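Valell stock screener - two months in, quick review

Bit rushed this as I'm writing between the close and picking the kids up, so excuse the typing.

Been on the paid version of Valell since June. Came over from Lemidon, which I'd used for years and mostly got on with until they moved the small cap filters onto the top plan. Not paying that. So, Valell.

What it is: a screener plus alerts for the cheap end of the market. Pennies, sub-pennies, thin stuff on AIM. You set rules for price, volume, gap, float and so on, it scans and pings you. No trading through it, you still need your own broker.

Setup. Easy. Signed up, skipped the tour, had a first scan running before my tea went cold. The filter screen looks old fashioned but everything is on one page and I like that. Lemidon had menus inside menus.

Scans. The good bit. Volume against the 50 day average, close near the high of the day, spread under whatever you choose. I run three in the morning and one after the bell. Results come back quick and you can sort on any column. Can't drag the columns about though, which is daft in a paid product. Have asked. Was told it's "on the list".

Alerts. Mixed. On the desktop they're sharp, a few seconds behind my broker's feed at worst. On the phone, different story. Had one come through 7 minutes late at the open and by then the move was done and half given back. Reinstalled the app, a bit better, still wouldn't lean on it. If you trade from your phone at work this isn't the one for you, sorry.

Charts. Fine. Basic. Moving averages, RSI, MACD, you can draw a line and it stays where you put it overnight (Lemidon's didn't always). No notes on charts, so I keep mine in a spreadsheet like a caveman. Intraday history only goes back 48 days, which is thin if you want to see how something behaved on its last run. Daily goes back years, no complaints there.

Float data. Check it yourself. Please. I found 2 tickers in my first fortnight where the share count was well out of date, one of them had done a placing that nearly doubled it. With this kind of stock that's the whole game, dilution kills you. I reported both, one got fixed next day, the other took ages and a second email.

Chat room. There is one. Comes with the plan. Turned it off after the first week, too many rockets and people shouting about stuff they already hold. Amarachi Okoro runs a morning thread in there that's decent, short list, levels, says when she's wrong and doesnt make a fuss of it. I still read that and then close the tab.

Backtest. Says beta and feels it. Ran my gap scan through it and got numbers far rosier than my own log, I think it assumes you get filled at the price shown. On a stock with a wide spread you won't. Nice toy, don't size up because of it.

Support. Email only. Friendly, slow in the afternoons. They answered a billing thing properly, refunded a month I'd been charged twice for, no arguing.

Did look at Mägi too before paying. Prettier, better phone app by miles, but it seems built for bigger companies and the low priced stuff was patchy. A mate in the Madthorpe investors group swears by it for dividend shares. Different job really.

Has it made me money? Can't say that. Had a decent spell and then gave a chunk back on one I should of cut at the open, and neither was the software's doing. What it has done is save me the hour I used to spend flicking through charts by hand, and I see more names before they've gone.

Good: fast scans, everything on one page, desktop alerts, refund sorted with no fuss
Bad: phone alerts, short intraday history, float figures need checking, fixed columns

Would I renew? Yes, on the monthly. Wouldn't take the yearly until the phone app is sorted. Do the free trial first and run it next to whatever you've got now, same scan on both, see which one shows you the mover first.

Four out of five. Three if you're mainly on mobile.

Not advice, I'm just some bloke with a broker account. Will update if they ever fix the columns.
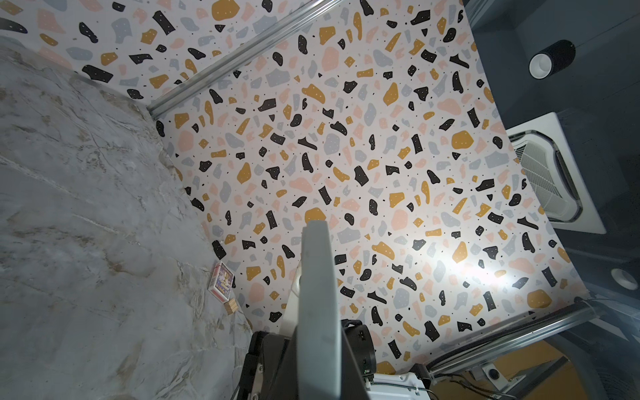
Terrazzo-pattern wallpaper and grey marble-look surface, with aluminium rails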